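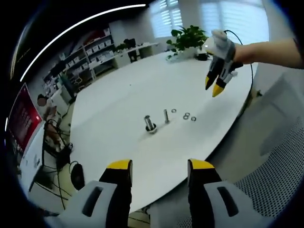

How many people had gone for the job at Rateo? Orsolya Virág said 247, and she'd know, she'd been opening the envelopes since July.

There were 2 posts going. I worked it out on the back of my admit letter while we sat in the corridor, then wished I hadn't. Assistant Engineer (Signals), grade 10, written paper first and an interview if they liked the look of you. My mum had spotted the notice and ringed it in green biro, and she'd paid the fee before I'd even said I was interested!

The chap next to me was called Norbert Kolář. He'd brought boiled eggs.

"First go?" he asked.

"Third," I said, which was a lie, it was my fifth, but five sounds like a condition. 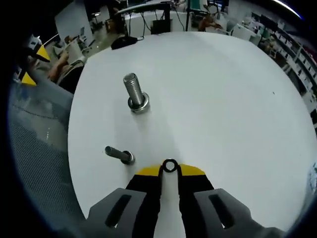 He nodded and told me he'd sat for Pledell twice and Firow once, and Firow still hadn't written back to say he'd failed, so technically he might work there. I laughed too loudly and a woman with a clipboard looked at us. That was Radoslava Kratochvíl, though I didn't know it yet, and she'd be the one marking my paper.

Then the doors opened and we all stood up at once and pretended we hadn't been in a hurry.

The paper was fine, really. Long, but fine. I did the relay question first (I like relays) and left the essay till last. "Describe a time you followed an instruction you disagreed with." I thought about Mum and the green biro and wrote three pages. When I looked up, Norbert was asleep.
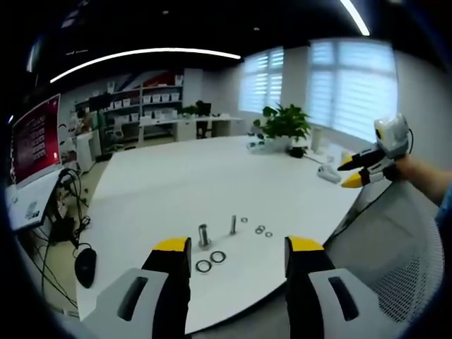

## The letter

It came at half past seven in the morning, and Mum got to it before I did. She held it up to the kitchen light as though it were a banknote.

"Open it, Žofie."

"I'm having my toast."

"Žofie Štefanec, open it or I will."

So I did, with butter on my thumb. They wanted me for interview, bring originals, ask for Mr Brabec at the desk. Mum sat down. Then she got up again and went to iron my blouse, and I shouted after her that it wasn't for another fortnight, but she'd already got the board out.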